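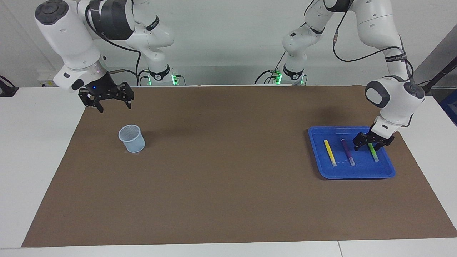 **Figure 1.** The two-arm cell during the marker task. The left gripper is closed on the green marker in the tray; the right gripper is open above the mat, near the cup.

## 3. Collecting the Demonstrations

### 3.1 Task

The marker task asks the robot to move markers from a shallow blue tray into a small plastic cup. It uses both arms. The left arm works at the tray and the right arm works at the cup, and the markers have to travel from one side of the mat to the other. We left the choice of method to the operator. Some operators steadied the cup with the right gripper and carried each marker across with the left. Others passed the marker from gripper to gripper in the middle of the mat. Both methods are in the Melcombe set, and each episode carries a label saying which one was used.

We name the arms from the robot's side of the table throughout this paper. In Figure 1, which was taken from the opposite side, the robot's left arm is therefore on the right of the picture. Earlier drafts of our labeling guide did not state this, and two early batches had to be relabeled by hand.

Markers were chosen after a short trial with other desk items. They are stiff, they roll if let go too early, and their two ends look different, so it is easy to check afterward which way up a marker went into the cup. The task sheet asked for a color order in half of the episodes and left the order open in the rest. An operator who picked the wrong color was told to carry on, and the episode was kept with a note.

### 3.2 Operators and sessions

Five people drove the arms. Luana Amaral and Callum Blackburn had used the same setup for the earlier Pickering drawer task. Solange Vasseur, Wendy Hebden and Malcolm Cheetham had no practice with it before this work. New operators were given one afternoon to get used to the controls, and nothing from that afternoon is in the released data.

We planned 475 episodes for the marker task as one part of the wider Melcombe set, which holds 3,000 episodes over 7 tasks. Collection ran through November. Sessions were short, and an operator could stop at any time by releasing both hand controls. Blackburn kept the session log, and the notes quoted in Section 5 come from it.

At the start of each episode the operator placed the cup and the tray by hand, following a layout drawn at random by the Rorndale scheduling script. The script gives a position and an angle for the tray and a position for the cup. We did not measure the result against the layout. Small errors in placement were welcome, as they add variety that we would otherwise have had to put in on purpose. The markers were dropped into the tray loosely, then nudged apart if one lay across another. We did this because crossed markers led to long episodes with many failed grasps, and we wanted to study those separately.

### 3.3 Camera views

Each episode was recorded from more than one view. The fixed view in Figure 1 takes in both arms and most of the mat, and we used it mainly for review and labeling. The view from above gives a better sense of where a gripper sits along the length of a marker.

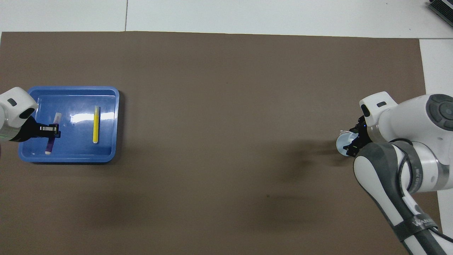 The weakness of any view from above is that the gripper hides what it is about to hold. With a marker lying at a slant, the fingers and the body of the gripper can cover its middle section, so that only the two ends can be seen. The model then has to work out the angle of the marker from the ends, or from earlier steps in the same episode. For this reason we give the policy a short history of past images as well as the current one. A policy trained on the current image alone would often pause over the tray and make small turns of the wrist without closing.

Glare was a second problem. The tray is glossy and its floor picks up the room lights, and a bright band can end up next to a marker of a light color. Cheetham tried a matte sheet inside the tray for a few sessions. It removed the glare, but it also made the markers slide less, and operators began to grasp in a different way. We took the sheet out and kept the glare. The brown mat under the tray gave no trouble of this kind.

### 3.4 Review and filtering

Amaral and Hebden reviewed every episode at double speed. An episode was dropped if an arm hit the table, if a camera stream stopped, or if the operator reached into the workspace after the start signal. Failed grasps were kept as long as the operator recovered and went on. We think these are among the most useful parts of the data, as a policy that has only seen clean grasps has nothing to copy when a marker slips.

After review, 400 episodes remained for the marker task. The most common cause of loss was a stopped stream, which we traced to the recording machine and fixed late in the month. The dropped episodes are stored with the rest, marked as unused, so that others can apply a looser rule if they wish.

Each kept episode was then cut into stages using the Uvska annotation tool: reach, grasp, lift, transfer, release. The line between reach and grasp was set at the first moment when the gripper began to close. Vasseur checked a sample of the cuts made by the other reviewers, and where she disagreed the two of them watched the episode together and settled on one time. Most of the disputes concerned release, where a marker may lean on the rim of the cup for a while before it drops in. We ended up placing the cut at the opening of the fingers, whatever the marker did next.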